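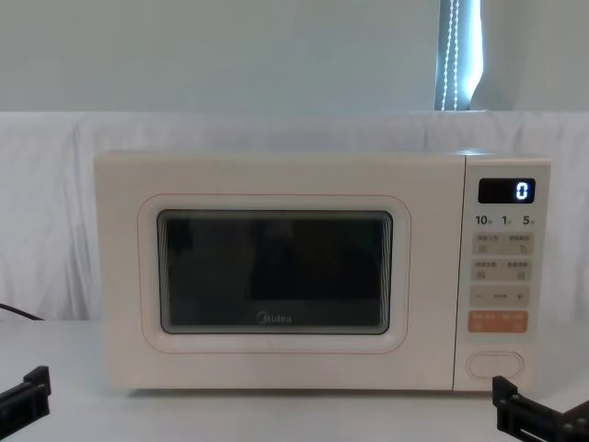 One reader wrote in after the last page to say that stacking blocks and moving cups told them nothing: "I have two pairs of grippers on loan and a week to choose. Give me a kitchen job that shows the difference, and tell me how to set it up so I don't waste the first three days."

The microwave is the job I would pick. It has a door, a button that needs a firm push, several that need a light one, and a display that tells you what the arm did. Everything on this page comes from bench time comparing the Bustard and the Skoryk grippers on the same pair of arms. Most of it applies to any two-arm setup on a table.

Before you start

Unplug the oven for the first day. Door practice doesn't need power, and you will open and close that door more times than a family does in a month. Plug it in when you get to the keypad work.

Put a cup of water inside before you plug it in, and leave it there. Sooner or later an arm will press start by accident, and a microwave should not run empty. Change the water when it gets warm.

Route the power cord behind the oven and off to one side, out of both arms' reach. Check it again after you move anything.

Keep one hand near the stop switch whenever a new gripper is going toward glass. The window on a microwave door is tougher than it looks, but the coating behind it can be damaged, and a door that no longer closes flat means the oven is finished. Don't try to mend it. Recycle it, or keep it unplugged with the cord cut off for door practice only.

Fix the oven in place

An oven on a smooth tabletop slides. Push the door-release button with an arm and the whole thing can go back a little each time, so by the tenth try the arm is reaching for a button that has moved. We lost most of a morning to this and blamed the camera.

Rubber shelf liner under the feet cures it. Cut four small squares. A full sheet traps crumbs and makes the oven hard to lift. If liner isn't enough, screw a strip of wood to the table behind the back feet and leave the vents clear.

Mark the front corners with masking tape on the table. When the oven does move, you will see it.

Backdrop and light

Hang a plain sheet behind the oven. A shelf full of jars in the background costs you nothing by eye, but the tracking software on the Kirach controller kept finding edges in ours. A white bedsheet is fine. Ironing it made no difference to us.

The door window is a dark mirror. It picks up lamps, daylight and the arms themselves, and a depth camera gets very little off it. Move your lamps up and to the sides until you can stand at the camera position and see no bright spot in the glass. If you work near a window, do the comparison runs for both grippers at the same time of day, or cover the window.

Matte tape on the glass helps the camera, but then you are testing tape. We took it off for the scored runs.

Comparing the door release

Most of these ovens have no handle. You press a wide button low on the panel and the door springs out a finger's width. This is the best single test I know for a gripper, and it asks for two different things: a straight push that goes deep enough, and then a thin edge that can get into the gap and pull.

Run each gripper the same way:

Start with both arms parked in the same spot every time.
Press with the fingers closed.
Back off, move to the gap, hook, and swing the door to a tape mark on the table.
Close the door with the flat of the other gripper.
Write down the result before you start the next run.

We ran 800 openings in all, split evenly between the two sets of grippers and spread over September. The Bustard pair and the Skoryk pair together got the door open to the mark on 712 of them. The misses fell into two kinds. The Bustard fingers are thick and blunt, very good on the button and poor at the gap. The Skoryk fingers get into the gap well and slip off the button if they come in at an angle.

Both problems can be fixed cheaply. For the blunt fingers, a piece cut from a plastic putty scraper, held on with two small screws, gives you an edge to hook with. For the slippery ones, a dab of silicone sealant on the fingertip, left overnight to cure, holds better than the rubber caps that come in the box.
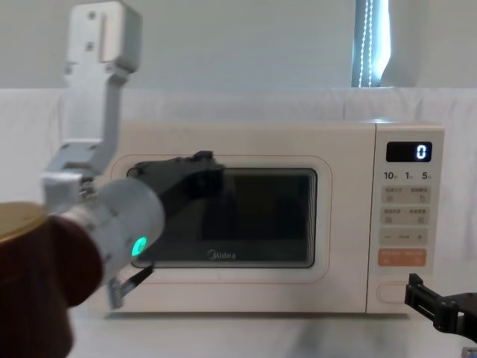

Closing the door is where people hurry. Push near the free edge, at mid height, and slow down for the last inch. A push up near the hinge takes far more force and can twist the door. Listen for the latch. If your setup has no microphone, tug the edge lightly afterward to check that it caught.

Use the second arm as a brace. With one arm on the door, the other can rest against the side of the cabinet and keep it from turning. Set a low force limit on the bracing arm and let it give. When both arms are stiff, they push against each other through the oven, and one of them will fault.

The keypad

Touch pads want a light, flat press. A bare metal or hard plastic fingertip will mark the printing long before it wears out the switch, and once the printing goes the next person has to guess. Stick a felt chair pad on the fingertip, the smallest size in the pack, and replace it when it goes shiny.

Read the display before and after each press and log both. If it shows 0 and still shows 0 after a press, the press didn't take, whatever the controller says. The force reading on ours looked the same for a good press and a near miss on the panel between two buttons.

Do one button at a time until each is reliable, then string them together. Start with the time buttons and leave the start button for last. Keep the cup of water in mind at that point.

If the labels are in a language you don't read, print your own list and tape it to the wall. Don't cover the buttons with stickers during a comparison. Stickers change how the pad feels and where the camera thinks the edges are.

Cameras

We tried the Flornasar camera in two positions: on a post over the table, and on a chest strap worn by the operator. The post gives you the same view every day, which is what you want for scoring. The chest view is closer to what a person sees and is much better for working out why a run went wrong, but it sways, and the wearer has to learn to stand still. If you can only have one, take the post.

Whichever you use, wipe the lens every morning. Kitchen air is greasy even when you aren't cooking.

Check that the door-release button stays in view when a gripper comes in from that side. On our first try the gripper hid the button for the last part of every approach, and we had to raise the post.

Controllers

The Kirach controller was simple to set up and kept its positions through a power cut. Its menus are slow. Save a separate profile for each gripper, with the finger length in the profile name, and load the right one every time you swap. Running one gripper on the other's profile put a fingertip into the panel harder than I would like -- no harm done, but it left a dent in the felt pad and a faint ring on the plastic.

Swapping a pair took us 18 minutes with the cable clips undone and refastened properly. Label both ends of every cable. Lay the screws out on a magnetic dish, left arm on the left.

Keeping score

A paper sheet on a clipboard works better than a spreadsheet at the bench. Columns for run number, gripper, pressed, opened, closed, and a wide one for remarks. The remarks are what you will read later. "Slipped left" is enough.

Counting the keypad runs, our sheet ended at 921 entries above the door openings. Don't throw out the bad runs, and don't give one gripper extra practice just before its scored set. I did that once with the Skoryk pair and had to repeat the afternoon.

Cleaning up

Wipe fingertips and buttons with a damp cloth and a drop of dish soap. Skip solvent on silicone tips, and skip scouring pads on the panel.

Leave the oven door open for a while at the end of the day if there has been hot water in it. Park the arms clear of the door first, and turn the controller off before the cameras.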